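Onley Bin Cell

The Onley Bin Cell is a bin-picking package sold by Cikonwood for use with third-party industrial robot arms. It consists of a sheet-metal bin, an end-of-arm tool mount, a control computer and a software license. The arm itself is not included. The package is aimed at test labs, training centers and small warehouses that handle mixed goods in low volume.

Overview

Bin picking is the removal of single items from a container in which they lie in no fixed order. The Onley package treats the task as a sequence of separate picks. Before each pick the software builds a list of possible grasps, ranks them, and discards any whose approach path would bring the arm or its hoses into contact with the bin walls. The item with the highest-ranked remaining grasp is taken first, whatever its type.

Items do not have to be entered in a catalog beforehand. An optional catalog mode, sold under the name Estero, holds up to 100 item records and allows the operator to request a given item by name. Estero requires a separate license and is not part of the base package.

Versions

Cikonwood offers the package in 2 versions. The standard version has a fixed bin and a single tool mount. The extended version adds a second bin and a tool changer with 4 positions. Both use the same control computer, and a standard unit can be upgraded on site. A 30-day trial license is available for either version.

Hardware

The bin is open at the top. Sloped side walls guide small items toward the floor, where they are easier to reach with a vertical approach. The bin is not bolted down by default and may be set into a bench or held at the rim with clamps. Floor markings or tape are recommended for anything that must be returned to the same position between runs.

Hoses and cables run along the outside of the arm. The manual calls for enough slack to allow full wrist rotation and warns that a loop left too long can drag on items in the bin. Routing is the responsibility of the installer.

Operation

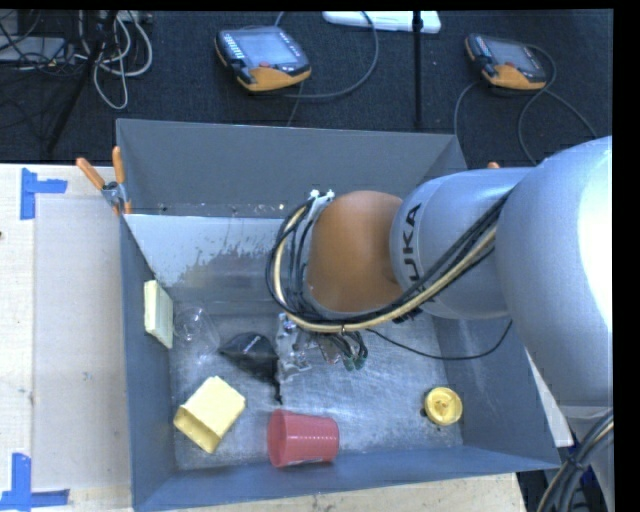
M. Espinoza
Contributing editor, industrial automation

A typical mixed load includes rigid boxes, cups and soft goods. In the setup shown, a KUKA arm reaches into a gray bin holding a transparent cup, a red cup, two yellowish box-like containers and a black pouch-like object, with the hose bundle looped around the wrist joint. Clear plastic is listed in the manual as a difficult material, and items standing against a wall are given a lower rank than items lying free on the floor.

Failed picks are logged and the item is skipped for the next cycle. After three failures on the same item the cell stops and waits for the operator.

Limitations

The package does not sort or pack. Placement is limited to a single drop point per bin unless the extended version is used. Nested cups are treated as one item. Safety fencing, the robot controller and teach pendants must be supplied by the buyer.

See also

Bin picking
End effector
Tool changer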